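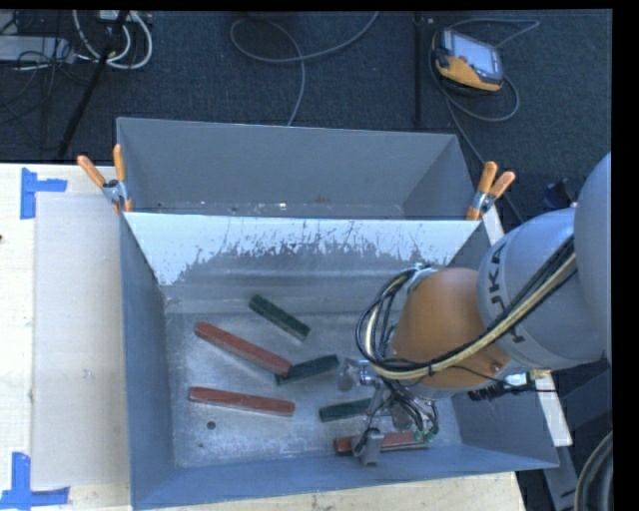

The town of Rallstead wants us to have less stuff. I know this because the town told me so on a glossy card, which came in the mail along with a magnet.

The card announced a "Sort It Out" month in July. Every household is asked to go through its closets, drop what it doesn't need at the old Jacobs lot on the edge of town, and go home lighter. There will be bins for toys, bins for kitchen goods, bins for clothes. I have nothing against bins. What I doubt is nearly everything the card says will happen after I let go of the bag.

Start with the claim that giving things away makes you own less. I have watched my own house for years and I don't believe it. A cleared shelf is an invitation. The last time I emptied the hall closet I felt so virtuous that I went out that same weekend and bought a set of storage boxes to keep it tidy, and then of course I needed something to put in the boxes. My neighbors did a big purge two summers ago and have since rented a storage unit out past Sukby. They are sensible people. They pay every month to visit a treadmill.

Then there is the question of where it goes. The card says donated goods "find a new home." Do they? Some do, I'm sure. But anybody who has worked a church rummage sale knows what the last hour looks like. At the one I helped with, we started with 200 board games and jigsaw puzzles and sold 19. The rest had pieces missing, or might have had pieces missing, and no parent was going to spend an evening finding out. We had priced them at $2. We dropped it to a dollar, then to free, and people still walked past. Most of the pile went out with the trash, three days later than if the owners had done it themselves, and it took six of us to carry it.

I asked the town office what share of last year's drop-offs was reused. The woman on the phone was pleasant and told me it was tracked by weight. Weight of what came in, or weight of what went back out? Of what came in, she said. So we know the program is very good at collecting things. That was never the hard part.

People point to Bisevholm, where the swap shed is supposed to be a great success. I drove over to look. It is a nice shed. It's also open all year, somebody is paid to stand in it, and they turn things away at the door. I saw a man sent back to his car with a broken lamp, and he wasn't happy. I suspect that's why the place works. Our card promises that "no item will be refused," and it promises this in bold.

Now, I'm not telling anyone to sit on a basement full of junk. If you have a good winter coat you don't wear, give it to someone who will wear it, and do it in the fall when they want one. Toys that are whole and clean will be welcome at any day care, if you call first. That kind of giving is slow and a bit of a nuisance. You have to know what you've got and who could use it. A month of bins in a parking lot lets us skip both questions and feel fine about it.

If the town has money for glossy cards and magnets, I'd sooner see it spent on a repair bench, a person at the gate with permission to say no, and a plain count at the end of what left in somebody's arms and what left in the dump truck. Print that on a card and I'll read it.

In the meantime the magnet is on my fridge. I tried to give it away, but everyone on my street already has one.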